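Subject: Re: [fixtures] Moving the white boards with suction cups
From: Harpreet Marchand
To: fixtures list

Thérèse McIntyre wrote:
> We have 16 of the white boards to shift before the Reldale bay is
> repainted. Last time two of them came back with chipped corners.
> Is one suction cup per board enough, or should I order more of the
> Cidau ones? Also, does the cup go in the middle or near an edge?
> I can't find anything in the old notes.

One cup is enough for sliding and turning a board on the floor. I would not lift with one. The Cidau cups are fine on the smooth face and useless on the back, which is too rough to seal.

Placement: for turning, set the cup off center, toward the end you want to swing. For a straight pull, keep it on the long center line. Wipe the face with a damp cloth first and let it dry. Dust from the floor planks is the usual cause of a slow leak. Press straight down, wait a few seconds, then try a short pull before you commit to the move.

The chipped corners are a separate problem. They come from letting a low corner take the weight while the rest of the board is still up. Lower the long edge first, whole length at once, then let the face down. If a corner has to lead, put a folded blanket under it.

Keep the boards on the plank side of the yellow and black tape. The tape edge is lifting in places and a board dragged across it will catch.
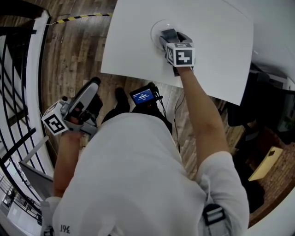 On ordering: I have 7 cups in the drawer at Ustulov, all the clear round type, and two of those need new lips. Part number for the lip is 621 in the supplier's list. I would order lips and leave the cups alone until March.

Board width is 1,365 mm, so they will go through the bay door flat on the dolly only if the side rails are off. Rails are held by four bolts, 13 mm socket.

Can you confirm where the finished stack is going? If it is the back wall I need to clear the shelving first.

Harpreet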